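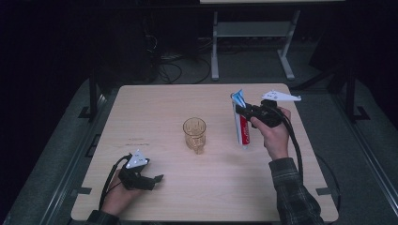 From: Thịnh La
To: demos-discuss
Date: Feb 22, 2019
Subject: Re: [demos-discuss] how many is enough, and what do we throw out

Replying inline, and at more length than anyone asked for.

> We have 266 episodes of the glass and toothpaste task in the Simard
> folder and the policy still grabs at the air next to the tube. Before
> we spend another week collecting, can somebody who was at the table
> tell us what's in there? Three things I'd like answered:
>
> 1. Are the episodes with an early pause usable or not?
> 2. Why do so many start with one gripper parked by the edge?
> 3. Can we just collect more?

I was at the table for most of it, so blame me.

On 1. Yes, mostly. The pauses are people thinking. You pick up the toothpaste, you look at the glass, you remember that the tube is supposed to go in with the crimped end up, and you stand there like a person who has walked into a kitchen and forgotten why. The model then learns that standing there is part of the job. I would trim anything where both hands are still for more than 4 seconds and leave the short ones alone. Grevarard's trimming script does this already, if you can get it to run. I had to comment out the part that emails him.

What I would drop completely are the ones where the tube gets regrasped in midair. There's a run of them near the end of the second batch. They look clever on playback and they teach a terrible habit.

On 2. The task sheet says one hand carries and the other waits. It does not say where it waits, so each operator invented a place. Mine is low on the left near the front edge, jaws open. Somebody else holds theirs up by the shoulder as though expecting to be called on. If you want the waiting hand to mean nothing, we either fix the spot or vary it on purpose. At the moment it varies by operator, and I suspect the model can tell us apart better than it can tell a glass from a tube.

I'd vary it on purpose. Tape marks were tried in August for the Rondness set, and people spent the whole session looking at the tape.

On 3. We can always collect more. It's the one thing we're good at. The Rondness set got to 1131 episodes and nobody on this list has voluntarily mentioned it since. My feeling is that we have plenty of the middle of the task and very little of the beginning. The tube is almost always on the right and the glass almost always left of it, near the middle, as that's where your hand puts things down when you reset without thinking. Around 30 episodes with the two swapped would tell us more than another full batch of the same.

Also, please look at the gripper views before blaming the labels. I went through a stack of them last night. A lot of the approach is bare tabletop between two open fingers, and the only thing to steer by is the grain.

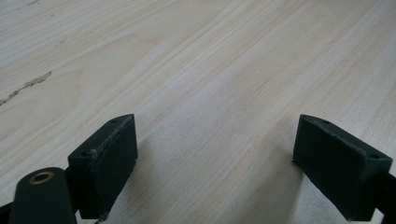 Gripper view, fingers open, nothing in reach. Note the split in the wood on the left.

I bring up the split for a reason. If it keeps turning up in the same part of the approach, I'd bet lunch that the policy is using it as a landmark. It's a perfectly good landmark. I'd probably use it too. The trouble starts when we move to the Idura table and the policy goes looking for its favorite crack. Cheap test: paint it out in the gripper views, replay the held-out episodes, and see whether the predicted grasp drifts. I can do that part if someone sends me the current checkpoint and tells me which of the folders named "final" is the final one.

> Also, is the glass a problem? It's clear and the tracker people
> keep making faces.

The markers are on the grippers, so the tracker doesn't care about the glass. The head view might. The thing is faceted and takes on the color of the table, and I can see a model having trouble deciding where it stops. I'd still keep it. Swapping in an opaque cup would get us a nicer number and a robot that is helpless in any bathroom I've been in.

So, for now: trim the long pauses, drop the midair regrasps, record the swapped layouts, and hold off on a new batch until the crack test is back. I've written the swapped layouts into the task sheet under Simard. If you're collecting, reread it first, including the line about where the cable goes. It should come off the edge of the table behind your wrist, and if you loop it over the top it will take the glass with it sooner or later.

Does anyone have the second batch with the operator initials still attached? My copy lost them in the merge.

Thịnh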